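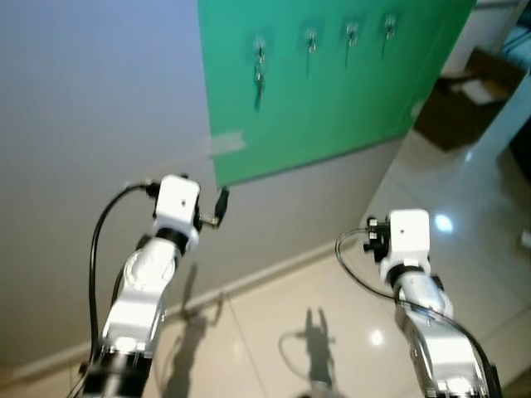

What is the correct height for a display board in a public room?

In a room used mainly by standing adults, the center of the board should be 60 inches above the finished floor. In a room used mainly by seated readers or by young children, the center should be lowered to 46 inches.

These two heights apply to all buildings operated by Wanetti Learning Centers, including the leased rooms at Trokanden. The remainder of this page explains how to plan, mark out, mount, and maintain a wall board. It is written for site staff who have basic hand tools and some experience with a drill. Work above shoulder height on a staircase, work on exterior walls, and any board weighing more than one person can comfortably lift must be referred to the Facilities Office.

Before you begin

Obtain approval for the location. A board may not cover a vent, a light switch, an access panel, a fire notice, or any part of an exit sign. It may not be placed behind a door that opens against the wall, even if a door stop is fitted. In corridors, the board and its contents must leave the full marked width of the passage clear.

Consider who will use the board and from what distance. A board for printed notices is read from an arm's length away and can be placed beside a doorway or near a seating area. A writing board is read from across the room and should be visible from the back row. Sit in several of the seats before you decide. Light from a side window frequently makes one end of a glossy surface unreadable in the afternoon, and a move of a few feet along the wall will often correct this.

Identify the wall. Knock along it with a knuckle and listen for a change in sound. Hollow walls are usually plasterboard over studs. Solid walls may be brick, block, or concrete, and each requires a different fixing. If the wall was built before the building's last renovation and there is no record of its contents, stop and ask. Site records are held under the building name and room number, so a request concerning Room 316 at Trokanden should be labeled in exactly that way.

Tools and materials

You will need:

- a tape measure and a soft pencil
- a spirit level, preferably as long as half the width of the board
- a detector for pipes, cables, and studs
- a drill with bits suited to the wall
- screws and wall plugs, or hollow-wall anchors
- low-tack masking tape
- safety glasses and a dust mask
- a second person for lifting

Screws supplied with a board are not always suitable for the wall on which it will hang. Check the weight printed on the board's paperwork against the rating on the packet of anchors. The combined rating of the anchors should be well above the weight of the board with everything that will be attached to it. Paper is heavier than most people expect when it has accumulated for a year.

Preparing the board

Place the board on a stable, clean support while you inspect it and fit the brackets. Check that the corners are square and that the surface is free of dents. Keep the protective film in place, if there is one, until the board is on the wall.

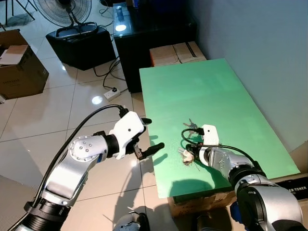
A green board laid flat on top of a cardboard box.

Measure the distance between the two hanging points on the back, from center to center, and write it down. Then measure the distance from the top edge of the board down to the hanging points. These are the only two measurements you will carry to the wall, and errors in the second are the most common reason for a board that hangs too low.

If the board has keyhole plates, note which way the narrow end of the slot faces. It should point toward the top of the board. Plates fitted upside down must be removed and turned before you continue.

Marking the wall

1. Measure up from the floor to the correct center height, either 60 or 46 inches, and make a light pencil mark.

2. Divide the height of the board by two. Measure that distance upward from the first mark. The new mark shows where the top edge of the board will sit.

3. Measure down from the top-edge mark by the distance you recorded between the top edge and the hanging points. Draw a short level line at this height.

4. Find the center of the space in which the board will hang, and mark it on the level line. Measure half of the hanging-point distance to each side. These are your drilling positions.

5. Apply masking tape to show the outline of the board. Step back to the doorway and look at it. It is far easier to move tape than to fill holes.

Do not measure from the ceiling. Ceilings in older buildings are seldom level, and a board set by the ceiling may look tilted beside a door frame. Where the floor slopes, take the center height at the middle of the board and use the spirit level for everything else.

Where several boards will hang on the same wall, align their top edges if they are of different sizes. Boards of one size should be spaced evenly, with a gap wide enough for a hand.

Drilling and fixing

Run the detector over the whole taped area, first horizontally and then vertically. Pay particular attention to the zone directly above and below sockets and switches. If the detector gives a reading that you cannot explain, do not drill.

Put on the safety glasses and mask. Begin each hole slowly. On a solid wall, use a masonry bit matched to the wall plug and drill to the length of the plug plus a small allowance for dust. Clear the hole before inserting the plug, which should be flush with the wall. On a hollow wall, screw directly into a stud wherever a drilling position falls on one. Elsewhere, use an anchor designed for the thickness of the board lining.

On tiled walls, place a square of masking tape over the mark to stop the bit from wandering. Keep the hammer setting off until the bit has passed through the tile. Avoid drilling close to the edge of a tile - move the board slightly if necessary.

Drive each screw until the head stands out from the wall by the depth of the keyhole plate. Test each one by pulling firmly downward. A screw that moves must be withdrawn and refitted with a more suitable anchor. Do not pack a loose hole with paper or matchsticks.

Hanging the board

Two people should lift the board together, one at each end, and lower it onto the screws. Both should feel the plates drop into place before letting go. Lay the spirit level along the top edge. Small errors can be corrected by turning one screw slightly or by adding a felt pad behind a lower corner. An error larger than the thickness of a pencil line across the width of the board calls for a new hole.

Boards in corridors and children's rooms must also be secured at the bottom edge, so that they cannot be lifted off the wall by accident. Most manufacturers provide a small clip for this purpose. Remove the tape, wipe away the pencil marks with a dry cloth, and vacuum the floor beneath.

Laying out notices

Required notices are placed in the upper left area and are never covered. The rest of the board may be divided into sections by subject. Leave a margin at the edges and a gap between sheets. Each sheet should carry the name of the department that posted it and the month in which it is to be removed, for example "Remove in April." Sheets without a removal month may be taken down at any time.

Use type large enough to be read without leaning forward. Dark text on a pale background is preferred. Notices in more than one language should be given equal size and placed side by side.

Care and inspection

Check the fixings twice a year. Press lightly on each corner and watch for movement. Clean writing surfaces with a soft dry cloth after use and with a damp one at the end of the week. Solvents and scouring pads are not permitted on any surface. Fabric-covered boards may be vacuumed with a brush attachment.

When a board is removed permanently, withdraw the plugs or push them below the surface, fill the holes, sand when dry, and touch up with the wall color listed in the site record. Report the removal to the Facilities Office so that the record can be amended.

Requests for boards in a non-standard size should be submitted on the Prosora order form, with a sketch of the wall and all dimensions.

Comments (4)

Wanpen Onsri
We have a mixed room, with adult classes in the evening and small children in the morning. Which height should we follow? At the moment the board is at 60 and the children cannot see the lower half of anything, let alone the top.

Facilities Office
Please use 46 inches for a mixed room. If the evening classes find this too low for writing, a second board can be requested for the same wall.

frontdesk_cheema
The step about measuring down from the top edge to the hanging points saved me. I had been measuring from the middle and ended up with six holes in the wall, four of them now hidden behind the board.

M.
Our building dates from 2000 and the walls are plasterboard over metal studs. Ordinary wood screws would not bite at all. Self-drilling screws worked well for us - perhaps these could be added to the materials list?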